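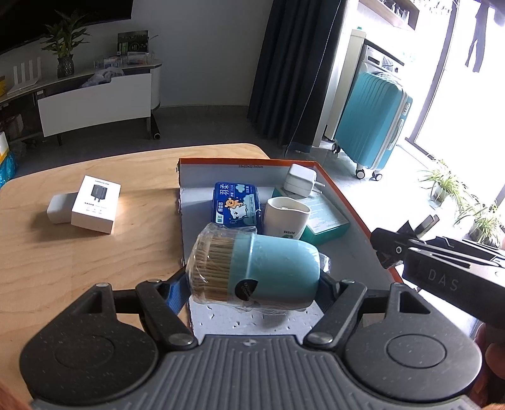 Toothpicks in their wrapping, with the light blue cap.

Norðdahl Hilden Stew Pot, 27 cm, with lid
£257
In stock at Bodix Kitchen
Colours: Oatmeal, Slate, Rowan Red

I've been cooking in my Hilden since last November and I still get asked about it every time someone comes round for supper, so I'm giving it a proper page of its own at last. It's a big, heavy, enamelled cast iron pot with a lid, and it does stews, soups, pot roasts, rice pudding, a very good loaf of bread and (if you're me) far too much chilli.

Yes, it's a lot of money. I dithered for months before I stocked it. I already sold the Vastitz casserole, which costs a good bit less and is a perfectly decent pot, and I couldn't see why anyone would want the dearer one. Then I took a Hilden home and made the same beef and barley stew in both. The Vastitz caught in the middle where my burner is hottest. The Hilden browned the meat evenly right out to the sides, and I could leave it on the lowest flame while I got on with the ironing - no stirring, no scorching, nothing stuck.

What I like about it

The base is thick and very flat, so it sits properly on my glass hob at home and on the old gas cooker here in the shop. The handles are big enough to get hold of with oven gloves on! You'd think every pot would manage that but I've sent plenty back to suppliers over it. The inside is a pale cream enamel, so you can see when your onions are going from golden to a bit too golden.

The lid has little bumps underneath that drip the steam back over the food. I was sceptical about those. My lamb shanks came out lovely and moist though, and I hadn't topped up the liquid once, so I've stopped being rude about them.

What I don't like so much

It's heavy. Full of stew it's a two-handed job and I wouldn't keep it in a high cupboard. Mine lives on the back of the hob, partly to show off. The Rowan Red is also more of a brick colour than it looks on the maker's leaflet, so if you want a bright pillar-box red you may be disappointed. Pop in and see it first if you can.

And the knob on the lid gets hot. I keep an old tea towel folded over the oven door for it.

Sizes and bits of detail

Inside width: 27 cm
Outside width, not counting the handles: 29 cm
Material: cast iron, enamelled inside and out
Hobs: gas, electric, ceramic, induction
Oven: safe with the lid on or off
Dishwasher: the maker says yes, I say wash it by hand
In the box: pot, lid, 2 felt pads to go between them when you put it away

Looking after it

Warm it up slowly. Medium heat is as high as I ever go, even for browning. Let it cool before you wash it, and use a wooden spoon or a silicone one so you don't mark the enamel. If something does burn on, fill it with warm water and a spoonful of bicarb, bring it to a simmer for a few minutes and leave it till after your tea. Mine came up clean after a really shocking incident with plum jam.

Dry the rim well. It's the one part where the enamel is thin, and I've seen a speck of rust on pots that were put away damp.

What to cook first

I'd start with something wet and forgiving. Chop a couple of onions, soften them in butter with carrots and celery, add some chicken thighs, a handful of pearl barley and enough stock to cover, then put the lid on and leave it in a low oven until the chicken falls apart. Stir in plenty of parsley and a squeeze of lemon. It's even better the day after, with toast.

Delivery and returns

I pack these myself with a lot of paper round them - they're too heavy to rattle about. Please have someone at home to take the parcel in, as the courier won't leave it on a step. If you change your mind, send it back unused in its own box and I'll refund the pot. Chipped on arrival? Email me a photo and I'll get another one out to you.

The Slate sells out first, so if it's showing as gone, drop me a line and I'll put one by from the next delivery.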